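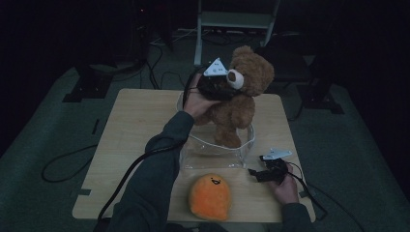 The soft toy station: bear at the bowl, second gripper on the right

Open day with hand-held grippers, what should we set up for visitors?

Posted by Fleltholm_Events in Demos and Open Days

We are putting on an open day in May and one of the stations will be hand-held grippers. A person holds one in each hand and moves things on a small square table, the way it is done when recording demonstrations for a robot arm. The grippers are cabled. We have one table, one clear plastic bowl and a few plush toys, including a brown bear and an orange one with a smiling face.

The plan is for visitors to watch someone from our group do the task for a minute or two, then try it themselves. We expect 28 people in the afternoon group, and they will come to this station in smaller batches. Most of them have never seen this kind of work. Some will be kids from age 12 up.

What I want to know:

Is putting a toy in a bowl enough of a task, or will people get bored? Should visitors use both grippers or just one? And how long should I allow per person? My coworker says five minutes, which sounds long to me, but I have only done this with people who already knew the equipment.

We have the room from 1 p.m. and have to be out by 4.

Melahat Altıntaş

I ran a station like this at the Kaplan building last year, so I can tell you what we did.

The bowl task is fine. Visitors don't find it boring, because it is harder than it looks. Your fingers want to do the work and they can't. A big bear is a good first object since there is a lot of it to grab, but it is also wider than people think once it is hanging from the gripper, and the legs have to go in the bowl first or it tips over the rim. Let them find that out. After the bear, give them something smaller and rounder. Your orange one sounds right.

One gripper for the first try. Two hands at once is too much for somebody who picked the thing up ten seconds ago. What we did was let people hold the second one and rest it on the table at the side, then bring it in for the second try if they wanted. Most of the kids wanted to. Most of the adults handed it back.

On time, your coworker is closer than you are. The try itself is short, but you have to count the handover, the explaining and the questions after. We planned three minutes and were behind by the second batch. I would allow four and keep the batches small.

Other things, in no order:

Check the cables before the doors open. Ours ran from the hand down along the sleeve and off the table, and it worked as long as the person stood still. Visitors don't stand still. They turn around to talk to their friends. We taped everything on the floor and kept people on one side of the table.

If you use marker plates on top of the grippers, tell people early not to hold them by the plate. Everybody reaches for it. We had to wipe fingerprints off before every recording.

Light the table and leave the rest of the room lower if you can. People look where it is bright. But bring up the room lights when the batches change over, so they can see the floor.

Have the person doing the demo explain one attempt that goes wrong. When ours dropped the toy, she said "that one counts too" and went on to show how failed tries get marked in the log. That got more questions than anything else we did all afternoon.

Last one. Somebody will ask how many times you have to repeat it. Have a number ready. Ours was 3,000 for the whole set of toys, and after that the room went quiet for a bit.

gruff_tinkerer

Just get a better robot lol. Nobody comes to an open day to see a teddy bear. Put an arm on the table and let it run.

Pell at Idix

I don't agree with the answer above. We had an arm running at ours and people watched for a minute and walked on. The table where they could hold something had a line all day.

Agree with Melahat on nearly everything, except that I would start kids on two grippers right away. They pick it up fast, and some are disappointed if they only get one. With adults, yes, one.

I would also add a second bowl if you have it — different size, same table. Then one visitor can be setting up while you talk to the one who just finished. We used the Grudix sign-up sheet with 40 slots and crossed off names, and it kept the line from turning into a crowd. Start on time and stop taking names at 3:30. You will need the last half hour for packing up, mostly the cables.

Fleltholm_Events

Thanks. Going with four minutes, one gripper for adults and a choice for the kids. I have asked about a second bowl. We will do the drop on purpose in the demo if it doesn't happen by itself.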